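Girkwood Food Scraps Pilot: progress note, January

Quick one, fuller numbers with the spring report. Sorry for the bullets-ish style, Thắng Hà is out and I'm doing both desks.

**Where we are.** 1,432 households signed up against a target of 1,920. Most of the gap is the Flemura apartments, where the landlord only gave us lobby access after the holidays. Door knocking starts there next week. Single-family streets are basically done.

**Collection.** Weekly route running on time except for two icy mornings, both made up the next day. Truck lease from Clelness renewed at the old rate. 70 drop-off caddies still in storage, earmarked for Flemura. Compost site is happy with the volume, less happy with what's in it (see below).
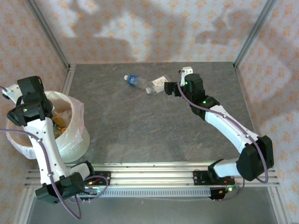
**Contamination.** Still our biggest headache. Nine loads flagged by the compost site this quarter, nearly all for plastic film. Residents tell us the same thing at every tabling event: they line the kitchen bin, tie it off and drop the whole thing in the green cart. The setup we keep running into is a white plastic bin with a translucent bag folded over the rim and everything mixed together inside. Hard habit to move. New cart stickers say NO BAGS in three languages, and the drivers now leave a tag instead of skipping the stop. Too early to say if the tags are helping.

**Budget.** Under on printing, over on fuel. We'd like to move the unspent printing money to outreach hours at Flemura. Need your OK in writing before we do, I think the form is the same one as last year but plese confirm.

**Next up**
- Flemura sign-ups, evenings, 5 to 8 pm
- Sort audit with the Haddadin Street block captains
- Second driver: two applicants, interviews not scheduled yet
- Spring report draft to you by end of March

Receipts coming seperately once the fuel statement posts.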